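How to budget for hand-held grippers (small team version)

Quick one, writing this between orders. Start with the tasks, not the catalog. Write down what has to get picked up, where, how many hours a week. One page. If it won't fit on a page you're not ready to buy.

Next, price the whole kit. Our first quote from Boltberg was $638 per gripper, fine, but pads, spare screws, charger and case took it to $831. Ask for the all-in number in writing. Same with Asen — shipping was on a seperate sheet.
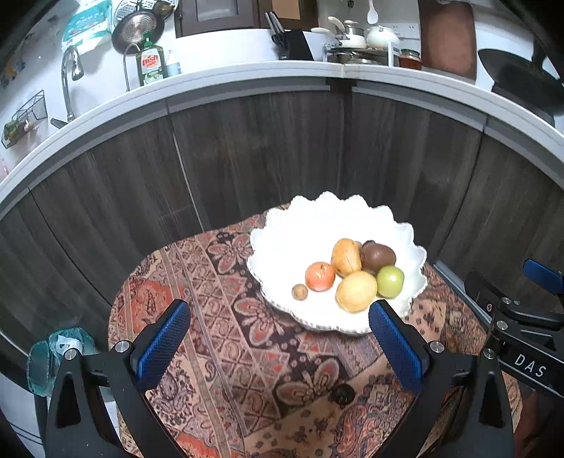 Then pads. Budget them as a consumable, own line, own reorder date. We went through 41 in one quarter and had planned for a dozen. Round slippery stuff eats them faster than boxes do, no idea why.

Two units or one? Two. A pair at the all-in price came down to $1,632 after I asked. Just ask. Elsie Rowbotham does our purchasing and she won't sign without a second quote, so get one from Clegg even if you dont plan to use it.

Last: storage and hours. Data drives, somebody's time to check recordings, a spare week for setup. I put these under "Jarar" (our project name) so they don't get lost in general supplies.

Reprice every January. Old quotes go stale fast.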